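Limico Amura Desk Tray, Yellow – Review

Rating: 4 out of 5

I bought the Amura to get loose peripherals off the work surface. It is a plain rectangular tray, sold in yellow and three other colors, with no lid and no dividers. Karnstead shipped it flat in a cardboard sleeve with one sheet of tissue. There was no assembly and there were no instructions.

Dimensions. The listing gives the outside length only. Check the inside length before ordering if you have something specific to fit, as the walls lean inward toward the base and you lose 17 mm between the rim and the floor of the tray. A full-size keyboard does not fit. A standard pen lies flat in either direction.

Capacity. My use is mice. I keep several for testing, and the tray takes four of them in two loose rows – two black, two white – without stacking. Corded mice would need more room than this, and the cord would hang over the side.

Surface. The finish is smooth and shows dust quickly. A damp cloth clears it. After over a month of daily use I found one scuff near a corner, probably from a USB plug.

Stability. On bare wood the tray slides if pushed with one finger. On a tablecloth it stays where it is put. Mine shares a cream floral cloth with a white hardcover, Interior Design Trends, and the yellow is easy to find against both.

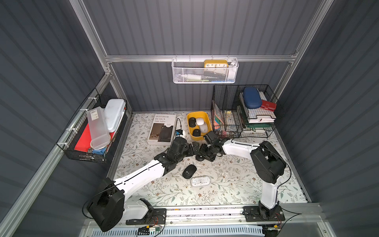 Stick-on rubber feet would fix the sliding on hard surfaces, and I would have expected them at this price. The older Vainio tray I used before had them fitted. It was also deeper, so small items ended up underneath larger ones and had to be dug out. The Amura is shallow enough to pick from directly.

Color match to the product page is good in daylight and slightly warmer under a desk lamp. I took one point off for the missing feet and the incomplete measurements. I have ordered a second one for chargers and adapters.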